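Where the towels go – linen in small hotels
Speaker notes, Martim Neves, November 2023
40 min slot, leave ten for questions. WATER. Phone off.

Slide 1. Hello, name, what I do. I look after housekeeping for Surkance, 4 small hotels, 38 rooms between them. Started on the floors, still do rooms when we're short. Don't do the whole career story, it dragged last time.

Slide 2. Pictures up while people sit down. Let them look, then start.

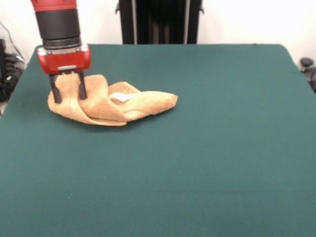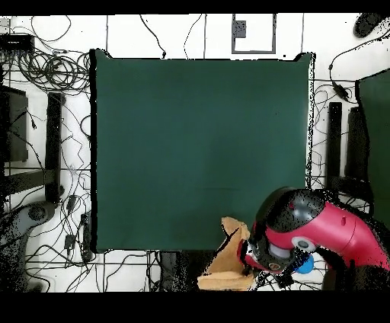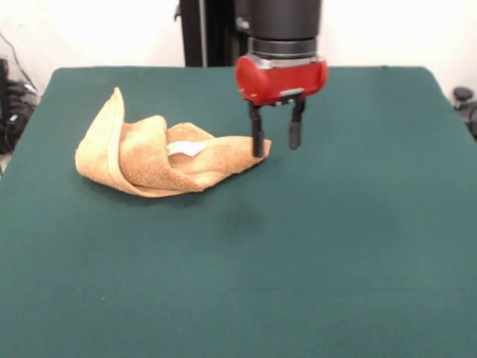 Slide 2: green surface in all three, tan towel in the first and the last.

Ask the room – who knows how many bath towels they own? Hands. Not how many they bought, how many are in the building today. Wait. Usually one hand goes up and it's somebody from a place with six rooms.

Slide 3. The count. We did ours in May. Every piece of linen, every cupboard, every trolley, the back of the van. 2656 pieces on the books. 398 of them we could not find. Say the number again slower. Roughly one in seven. Let it sit, don't rush to the next slide.

People will say stolen. Guests in the audience laugh here, fine. Guests do take some. Mostly hand towels and the odd robe. But we went through it with the front desk and it doesn't get you anywhere near 398.

Slide 4. So where. Go through these quick:
- became rags, nobody wrote it down. Biggest pile by far
- went to the laundry and came back as someone else's. We had a stack of very nice gray ones that weren't ours
- living in the pool hut
- kitchen. Kitchen always has your towels. Go look tonight
- staff cars, for the dog, for the windshield. No blame, I had two in mine
- a whole bag behind a boiler at the Farina house, tied up with a label from before I worked there

Tell the boiler story if time, short version. Skip the mouse.

Slide 5. Rags. This is the bit I care about so slow down. A room attendant has a red wine spill and a cart full of white towels. What does she use? She uses what's in her hand. I would too. Now that towel is stained, it goes in with the rest, gets washed twice, still stained, somebody cuts it up. One good towel gone and no record.

Fix was boring. We put colored cleaning cloths on every cart, more than anyone thought we needed, in a bucket on the outside where you can grab one without looking. Before that they were in a drawer under the amenities. Drawer = doesn't exist. Changed the bucket, rag pile went down in the first month. I don't have a nice chart for this, sorry, I have a photo of the bucket if anyone wants it after.

Slide 6. The laundry. Careful here, some Borkach people might be in the room, be fair. We send out flat sheets and bath towels to Borkach, do the small stuff in house. The trouble was on our side as much as theirs. We sent bags with no count. They sent back bags with no count. Everyone was very polite about it for years.

Now:
- count at the door going out, by type, on a paper slip
- slip goes in the bag, copy stays on the hook
- count coming back, same person if posible
- difference goes on the whiteboard, in red, where the driver can see it too

Driver thing matters. He started bringing stuff back himself. "Are these yours?" They were ours.

Someone will ask about tags. We tried the sewn-in chips from Hulteo on one floor. They work okay. What I'd say is get the slips going first. If you can't get people to fill in a slip you won't get them to walk past the reader either, and then you've paid for both. Don't get into prices, I don't know the current ones.

Slide 7. How a towel gets old. Hold up the two I brought – NEW ONE AND OLD ONE, in the blue tote, don't leave in car.

Pass them around. Ask what's different. They'll say thin, scratchy. Edge goes first. Look at the hem, not the middle. The loops can look fine and the hem is fraying and once that goes it's got a few washes left and then it sheds all over the dryer filter.

Things that kill them early:
- too much softener. Everyone does this. Coats the loops, towel feels lovely and doesnt dry you
- dryer too hot and too long. If they come out crispy you went past it
- overfilled washer. Needs room to move
- bleach as a habit and not as a last resort
- zippers. Somebody's uniform goes in with the towels and pulls every loop in the load

Guy in the spring asked me about vinegar. I said we tried it for a bit, didn't see much, smelled like a salad. Some people swear by it. Check your machine's manual first, I'm not paying for your seals.

Slide 8. Color. Short one. White hides nothing and can be bleached. Tan and beige look warm in photos, hide makeup a bit better, and then fade unevenly, so you get five shades on one rail. We had tan in one house. Guests liked it. I didn't. When you replace half the stock the new half looks like a different hotel. If you go with a color, buy the replacements up front from the same batch and keep them in the dark.

Black washcloths for makeup, yes, do it. Put them where the mirror is. A little card helps. Don't write anything snippy on the card.

Slide 9. Par levels, how many you need. Old rule: one set on the bed, one in the cupboard, one in the wash. People repeat that and then wonder why they run out. It doesn't allow for a late truck. We hold an extra set for the house that's furthest out, up the hill, where the van can't always get through in snow. The other houses get by on three. Do your own sums, look at your worst week and plan for that one.

And write down what you throw out. Clipboard by the bin, pencil on a string. Date, what it was, why. The why column is the good one. Ours says "wine" "wine" "hair dye" "dog" "wine" "??" 

Pause for laugh, might not get one.

Slide 10. Old ones. What to do with them. Animal shelters will take them, call first, some don't want sheets or anything with elastic. Cut down for cleaning, but dye them or cut a corner so they don't creep back on to the shelf. We snip the corner. Takes a second. Had a snipped one turn up in a guest bathroom exactly once and I heard about it.

Slide 11. Cost of all this. Paper slips, buckets, a whiteboard, a clipboard. Time is the real cost, counting takes a person the best part of a morning per house. We do the full count twice a year now and a quick one by cupboard in between. Pay people for the counting. Don't tack it on the end of a shift when they've just done fourteen rooms, you'll get numbers that somebody made up on the stairs.

(If running over drop 10, go straight to this.)

Slide 12. Next count is after the holidays. Don't know what we'll find. I'd be happy with half. If it's bad I'll come back and tell you.

Questions. Ones that come up:
- do you charge guests? No. Did once, got a one-star review over a bath mat
- cards asking people to reuse towels? Yes we have them, hooks matter more. If there's nowhere to hang it, it goes on the floor and you wash it
- one supplier or a few? One for bath, anyone for kitchen
- thickness? Feel it wet. Heavy ones take forever to dry and you pay for that every day

Get the two towels back before leaving. Slips template is on the table by the door, take one, there's a pile.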